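Power board down the middle of the work table?
Forum: Home Office and Workshop

Skoryk
Posted July 1, 2026

Hello everyone. I am setting up a big white table for our club room and I would like one power board in the centre, so that people from both sides can reach it. We have mostly laptops and two soldering irons. At the moment it is just lying there, I did not fix anything yet.

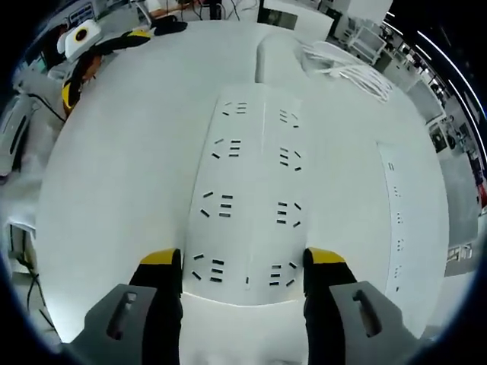
The board on the table, eight outlets in two rows of four.

My question is about the bulky chargers. Will they block the neighbour outlet? I can still exchange it for a longer one.

Fliltari
Two rows side by side is always a squeeze with big plugs. I'd swap it for a single row and mount it under the edge.

Detine
Disagree with Fliltari. Under the edge you're on your knees every arvo. Leave it on top and use short extension leads for the fat chargers. Where does the cord go, though?

Skoryk
Thank you both. The cord will go along the table and down one leg — I have clips for this. I prefer to keep it on top.

Fliltari
Fair enough, but stick it down. Ours slid about for over 5 months before we bothered with tape.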